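Wollby workroom, July walk-through
Battery handling and storage
Checked by Osaze Ogbonna

1. Cells kept in a closed, labeled container: NO
The last sheet says yes. I would like to know who signed that.

2. Tabletop clear of loose cells: NO
Different wrappers and different sizes, all on one table. I was told they were "sorted by feel." I don't accept that as a method.
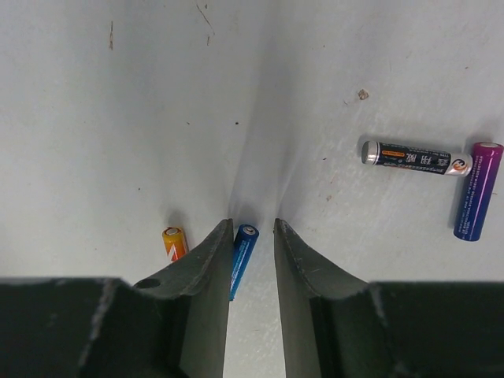 Item 2. Loose batteries on the white tabletop, 2:40 p.m.

3. Used and fresh cells kept apart: CAN'T CONFIRM
Looking at a wrapper tells me nothing about charge. The Zumix tester is supposed to live in the drawer. It wasn't in the drawer.

4. Terminals taped before recycling: NO
Bosto tape is on the supply list, 6 rolls. I found one, unopened.

5. Stock log matches shelf: DOUBTFUL
Log says 177. It also said 177 in the spring, so either no cell has been used or no one is writing it down.

6. Table surface sound: YES
Slight scuffing, no action.

Recheck items 1 through 5 before the Wike order is unpacked. A verbal "all done" will not close any of them.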